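Skindico laundry pickup set: read me first

Hi, I'm Korkor Ofori. I look after this data set at Skaltia, and before that I spent 7 years on the linen floor at Lorente, so I have feelings about towels. This file covers what's in the set, how we use it, and what it has meant for the people who used to do all of the picking up by hand.

What's in it

2879 episodes of a two-armed robot handling garments and household cloth near a basket. Each episode has a head view and wrist views, plus joint positions and a short text label. Most of the labels were written by Maite Requena and me, usually after lunch, and you can sort of tell (mine get shorter as the afternoon goes on, sorry!).

The practice area is a small bay with pale panels, a gray floor and a gray upholstered seat. We wanted it closer to somebody's living room than to a plant, mostly because Rullow, our next site, does pickups from guest apartments and the cloth there ends up everywhere.
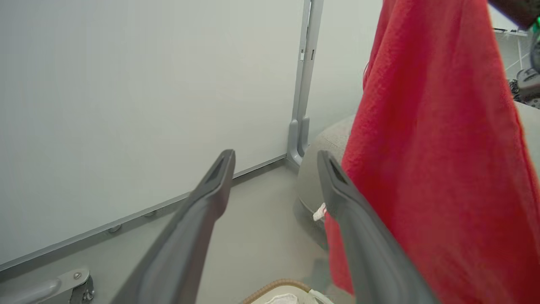

Towels are harder than shirts, by the way. I lost that bet to Begoñe Barrios in December and I'm still buying the coffee.

What changed at work

The old job was bending. You bent for the basket, you bent for whatever missed the basket, and by the end of a shift your back let you know. At Lorente 13 of us rotated through it. Now two people per shift run the arms and fix the bad grabs, and the others moved to sorting, mending and checking stains. I like mending a lot more. Teodoro Esteban doesn't — he misses walking around and says so daily — and he's asked to split his week between the two. So far that's working out okay.

The part I'd push back on is pace. When the arms are having a good day the sorting table fills up fast, and for a while we were all rushing to keep up with a machine. We put in a pause button at the table and anybody can press it. If you build something on this set, please keep a button like that!

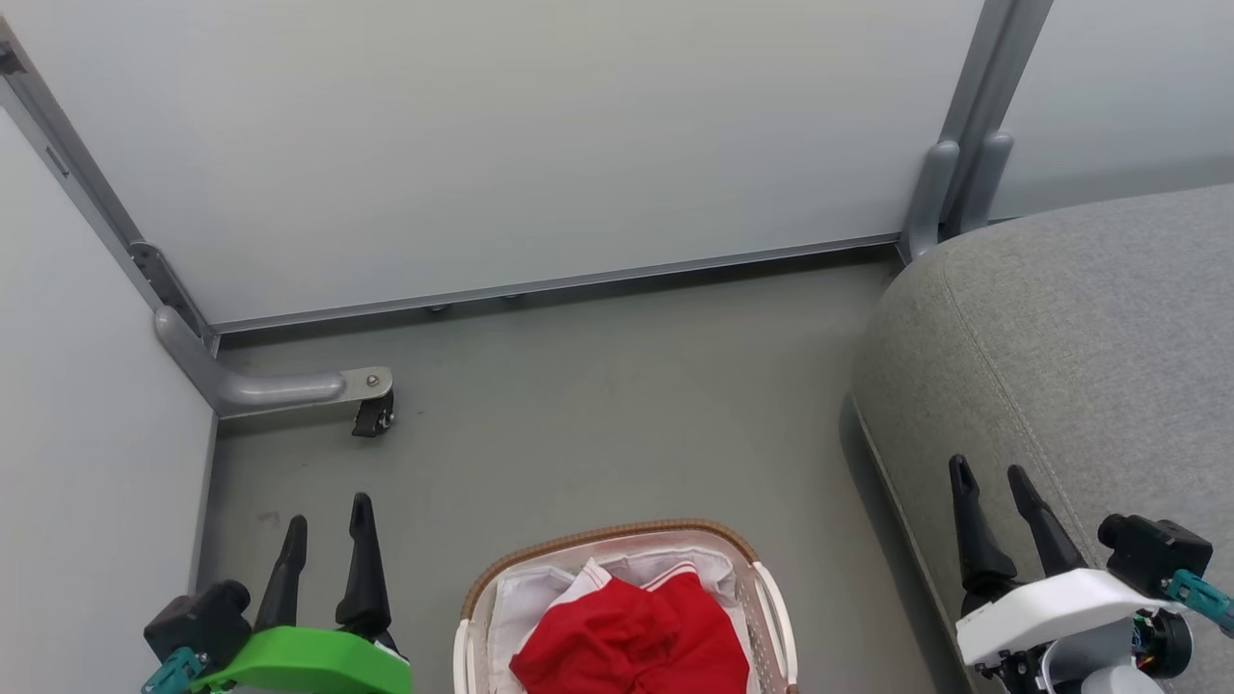

Head view: red garment with white trim in the basket, both grippers in view.

Known problems

Pale cloth on pale panels gets mislabeled more than it should. Round one has timestamps that drift by around half a second, so use round two if timing matters to you. Some labels say "towel" when they mean "any cloth" — Bonifacio Nieto is working through those, slowly.

Please don't use the set to time or score workers. We agreed on that as a team before we recorded a thing, and it's in the license terms too.

Questions or label fixes go to me or Maite. Include the episode number, please.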